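**Bin picking cell, capital request: comments before the April review**

**rboonchu** wrote:

Colleagues, the draft request for the second picking cell is open for comment. It covers one arm, one multi-finger gripper, two spare fingers, and a metal bin of the same pattern as the present one. The Zemitz gripper quotation is valid through the end of April. Please state your objections in this thread so that they can be entered with the request.

Rungnapa Boonchu
Equipment Planning

**mirden_ops** wrote:

I do not support the request in its present form. The gripper is the largest line, and the Trirby suction tool would cost far less. Most of our order volume is boxed goods, which suction handles well. I would ask that the finger gripper be deferred for one year.

**kaewkla_lab** wrote:

I must disagree with the previous comment. The second cell is meant for mixed items, and a soft pouch with a drawstring is a poor subject for a suction cup.

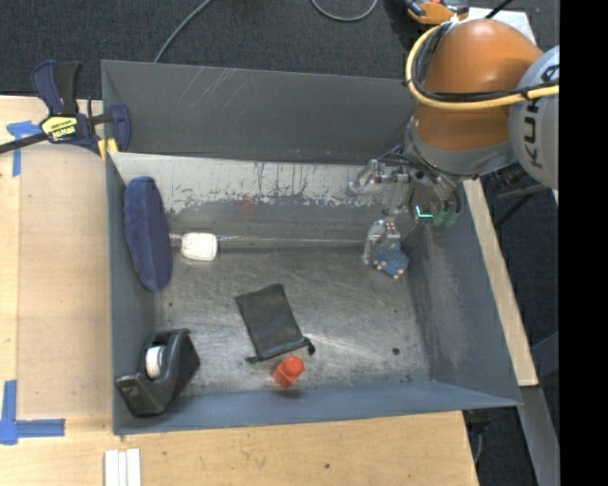

**Category: Fixtures and Consumables**

**kaewkla_lab** wrote:

Continuing under the correct category. A tape dispenser, a fabric pouch and a small plastic piece in one bin are a fair sample of the mix we must plan for. The draft also has no line for fixtures. The bin is held at the back left corner by a bar clamp, and its inner back wall is heavily scraped. I propose 200 for proper brackets and 2,221 for a spare bin and wall liners.

**mirden_ops** wrote:

The brackets are reasonable. I question the liners. Scraped paint does not affect picking, and a liner changes the inside dimensions, so the bin position would need to be taught again. Has that labor been included?

**kaewkla_lab** wrote:

It has not. I would accept the spare bin without liners if the labor is a concern - the quotation lists them separately.

**rboonchu** wrote:

Thank you both. The brackets will be added. The liners will be shown as an option, with the labor stated beside them. The gripper remains in the request, and the objection from mirden_ops will be attached in full. Further comments are due by Tue 22 February.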